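Notebook, web hosting move, June
Entry: moving the Zestitz site to the new host 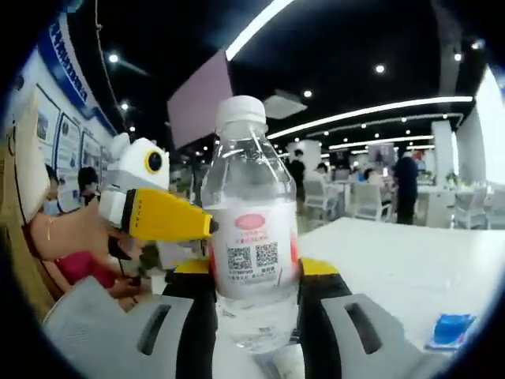 Started at 9:20 with the copy of the database. The old host is Hununer, the new one is Troncoso, and the site is the Drupal one with the product pages. I had left the redirect table for the end, and this was a mistake. Many printed labels out in the world have QR codes on them, sometimes two side by side like on the water bottle, and such a code can not be edited after printing. If the short address behind it stops to answer, we only learn it from a complaint. So the redirects go first from now on, before themes and before modules.

The export gave 848 redirects. Import on Troncoso staging took all of them without error, but 30 were answering with a 404 when I ran the check script. Reason: the old server did not care about upper and lower case in the path, and the new one does. I added a lower-case rule in the web server config and ran it again. Now 2 are left. Both point to a PDF which is not in the files folder at all, also not on Hununer, so they were broken before us. I wrote to Shufen Pan to ask if the PDF exists anywhere.

Cache: the new host puts its own cache in front, and it keeps the redirects too. I changed one redirect for a test and for 20 minutes I was still sent to the old target. I thought my config was wrong and reverted it, then put it back. Please purge first, think after. The purge command is in the readme of the Drulladdale repo, in the deploy part. It needs the environment name written out in full, "staging" and not "stg".

Cron is not moved yet. On Hununer it was running from the control panel, on Troncoso it must be in the config file, with the time in UTC. I must be careful that it does not run in both places on the same night, or the newsletter goes out two times.

DNS – I lowered the TTL to 300 seconds at lunch time. The mail records stay as they are, do not touch them. Shufen wants the switch early in the morning, when the editors are not logged in. I agree with this.

Afternoon: file permissions. The upload folder came over with the wrong owner, and image styles were not generated. Fixed with chown, then flushed the styles. The first load of the catalog page is slow after this, the second one is fine.

Still open:
cron, as written above
answer about the PDF
SSL certificate for the short domain – ordered, status still pending at 16:45
ask Hununer how long they keep the backups after we cancel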